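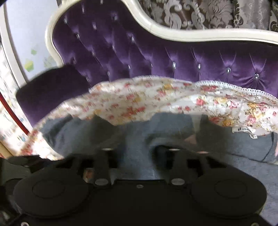
4. Your First Garment Session

By now the Tendero hand tool is charged, paired and sitting comfortably in your grip. Good, because this is the fun part! Laundry is where the Tendero really gets to show what it can do, and a light piece with a printed pattern is a lovely one to begin with.

Before you start

Clear a patch of floor wide enough to lay the garment out flat. Carpet is fine. Busy furniture and patterned curtains are fine too, and Trondelside (the companion app) copes with them very well. Check that the app shows at least 60 minutes of free recording time.

4.1 Hold the tool level, with one rounded pad on each side of your view. If one pad sits higher than the other in the preview, turn your wrist until they match.

4.2 Press the side button once. Wait for the short beep.

4.3 Bring the tool to the garment slowly and close on a hem or a seam. A double layer of cloth gives a much firmer hold than a single one.

4.4 Lift until the cloth hangs free of the floor, then pause for a breath before you move sideways.

4.5 Carry out the fold, lay the piece down and open the grip all the way.

4.6 Press the side button again. The session appears in Trondelside under Today.

Note: Fast sweeps smear the pattern on thin fabric. A little blur is no problem, and the app will keep the session, but if more than half the cloth is streaky for most of the take, slow down and go again.

Note: Labels, lace and loose trim are welcome. They give the software something clear to follow, and sessions with them tend to be my favorites to play back.

Caution: Do not close the grip on pins, brooches or zipper pulls. They can mark the pads.

Caution: Keep fingers away from the bracket between the pads while the grip is moving.

4.7 How many sessions?

The starter plan holds 500 sessions. Our own test set for blouses and light dresses came to 411, and you can get a useful model with fewer. Try around 336 before your first training run, then see which folds still need work. Mix up your rooms and your lighting as you go. It makes such a difference!

If the pads feel slick after a long afternoon, wipe them with a dry cloth and repeat step 4.1. Spare pads ship from Clokatstead in pairs, and fitting them is covered in section 7.

Guide text: Xinyi Bai
Last revised 2020-01-08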